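Handheld gripper pair: jaw pads, marker plates and a jerky left side
Forum > Build & Maintain > Teleop and handheld rigs

forka_fan
Posted Mar 11, 2022
Finally got our Forka pair into regular use and I'm having way too much fun with it! Two handheld grippers, marker plates on each gripper, head camera, phone-sized screen on a gooseneck. The task set is everyday stuff (opening and closing a case, picking up cards, tags, bits of string) and the recordings feed the arm we're setting up in the next room.

My question is about upkeep. The right side tracks beautifully. The left gets these little jumps whenever I turn my wrist inward, like when I go for the near edge of the case.

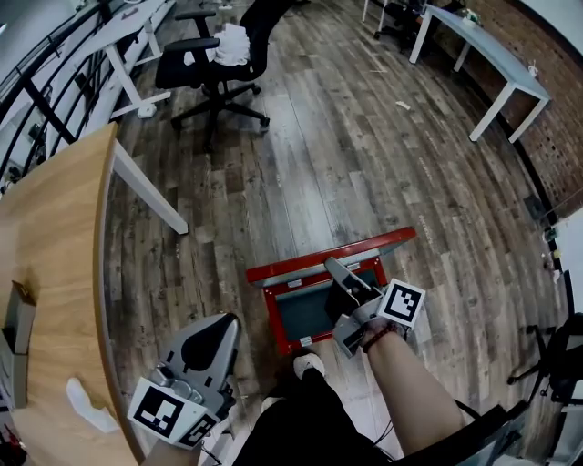

I've already redone the calibration twice and swapped the USB cable. The jumps show up at the same wrist angle every time, so I don't think it's a flaky connection. Anybody else run a pair like this all day? What do you check first?

maneck_mike
Nice rig! Check the plate screws before anything else. Ours back out a little after 300 or so open-close cycles and you can't see it, but you can feel it if you wiggle the plate with a fingertip. A drop of the removable threadlocker and we were good for months.

Yaqin Gu
I'd go the other way and look at the jaws first. If a pad has shifted, the two fingers close unevenly and the whole housing twists in your hand when you squeeze. The tracker sees that twist as a jump. Easy test: close on something thin and stiff, hold it upright, and roll your wrist slowly. If it creeps, pull the pad and reseat it.

forka_fan
Ooh, good one, trying that now. I'm using a plain beige card. 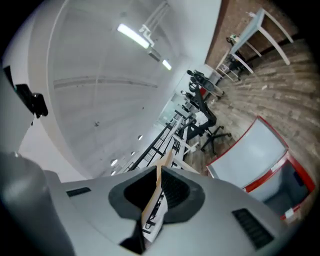

So with a card I get no creep at all, through the whole roll. I did it 5 times on each side because I didn't believe it. Wiped the rubber down with a damp cloth too, and it feels grippier already. The screws on the left plate are another story. One of them turned a quarter turn by hand!

maneck_mike
Ha, there you go. Do all of them while you're in there.

haberkorn_hal
Going to disagree with both of you a bit. A loose plate gives you jitter everywhere, and he says it only happens at one angle. That smells like the marker turning edge-on to the head camera. Tighten whatever you want, the camera still can't read a square it sees from the side. We tilted our plates 3 degrees outward with a printed wedge and it cleared right up.

Yaqin Gu
Fair, though I wouldn't start printing wedges until the screws are done. Change one thing, record, then change the next. Also, a card is the easy case. Try something limp, like string. That loads the bottom of the slot where a card never touches, and a worn pad will let it slide.

forka_fan
Screws all done with the blue stuff and left overnight. String next, with a tag on the end so I can see it move.

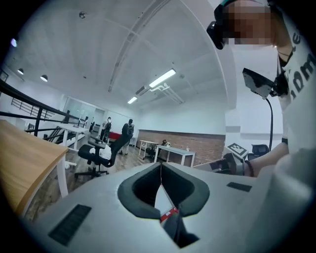
I love how picky the string test is. You really have to get it centered in the slot or it wanders, so I'm adding it to our morning check. As for the tracking, the jumps are a lot smaller since I tightened everything, but there's still one left when I turn in hard. I think hal may be right about that last bit.

haberkorn_hal
Told you :) I'll send you the wedge file. Print it solid, the hollow ones crush when you tighten down, and then recalibrate or your offsets will be garbage.

Abelardo Toledo
Jumping in with a vote for the boring stuff. We run a Koltel pair and most of our tracking trouble came from cables pulling on the grip. Leave a slack loop at the forearm and tape it there. And wipe the marker faces when you do the pads, skin oil makes them shiny under ceiling lights.

maneck_mike
Still think it was the screws.

forka_fan
It was mostly the screws, mike! Taping the cables this afternoon, wedges after that. I'll post the before and after tracks once I've got both sides done.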